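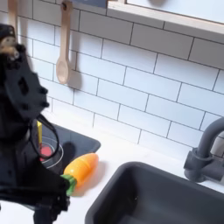 # "It's a very slow way to tidy up"

*Irklow workshop pages, April 4, 2023*

I went to the shared workshop at Prastside expecting to be told that home robots were nearly with us. The builder, who has rented a bench there since last June and asked me to leave names out of it, would not say anything of the kind.

"It can pick up a plastic carrot," the builder said. "Some evenings it can't. I wouldn't let it near a real one."

The project is called Grotitz, after a misprint on a parts invoice. It has swallowed 104 evenings and £1,832, and the second figure leaves out the toy kitchen. I asked whether that was good value for something a toddler does without being asked. "No. Next question."

Most of the money went on motors. Three have been replaced, two of them after the same mistake with a power supply. The brackets have been redrawn so often that the old ones fill a biscuit tin.

My own doubts are about the kitchen. Everything in it is light, clean and the same shape every day. A real carrot is muddy, and a real hob burns you. Doesn't a toy set make the job look easier than it is?

"Of course it does," the builder said. "People see a video and think it's cooking. The burner is a printed picture. What I'm working on is whether the fingers go where I want them, and a saucepan is a good test of that, as you've got to get down past the rim without catching it."

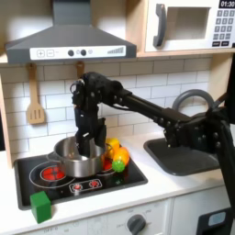
*The gripper down inside the pan, with a toy pepper alongside.*

We talked for a while about Uniyal, the control program the builder writes in the evenings and rewrites at weekends. I was told it was "mostly sound". When I asked what the rest was, I got a long answer about cables pulling on the wrist joint, and I'm not convinced that was the question I had put.

Would it ever be useful in a house?

"Not this one. I might get it to clear a worktop, if you put the same things on it each time and went out for the afternoon."

And if it never manages that?

"Then I'll want the bench for something else. I've got a lathe under a sheet at home."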